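Shipping cost creep on small orders, is anyone else buying the "dimensional" excuse?

reyn_salazar
Posted 3rd August
Flonent put their small parcel rate up again and the email says it's due to "packaging inefficiency among sellers." I sell used sewing patterns. They're flat. They weigh next to nothing. How am I inefficient?

tallowbarn
They all say that. Pranora sent me the same paragraph last year with a different logo on it. I switched to plain mailers and my bill didn't move.

Sorcha R.
I don't buy that it's all a scam. I reweighed 190 orders from last September and a good chunk were over what I'd declared. My kitchen scale was off. I fixed that and the surcharges mostly quit.

reyn_salazar
Mostly?

Sorcha R.
I still get two or three a month. I dispute them and win maybe half.

hobnail_jo
My setup is a mailer, a scale and a crate, nothing fancy, and I still get dinged.
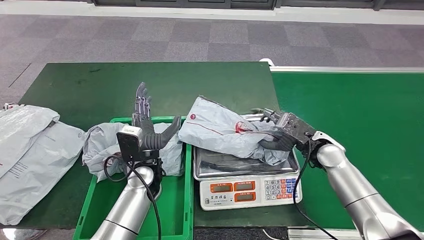
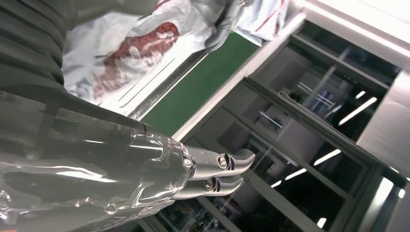 Gray mailer on the scale in the first one, green crate next to it.

tallowbarn
So you weigh everything and they charge you extra anyway. Kind of makes my point, Sorcha.

Sorcha R.
It makes the point that you need to write the weight down and keep it. Does Jo keep a log?

hobnail_jo
No. Fair.

pelham4
Has anybody tried Erraji? They claim no adjustments under 2,000 parcels a year.

reyn_salazar
Read the terms. "No adjustments" excludes anything they call irregular, and they decide what's irregular. I asked what counts and got a link to the page I was asking about.

pelham4
Ugh. OK, staying put then.

tallowbarn
I'll believe one of these companies when I see a refund without having to ask for it.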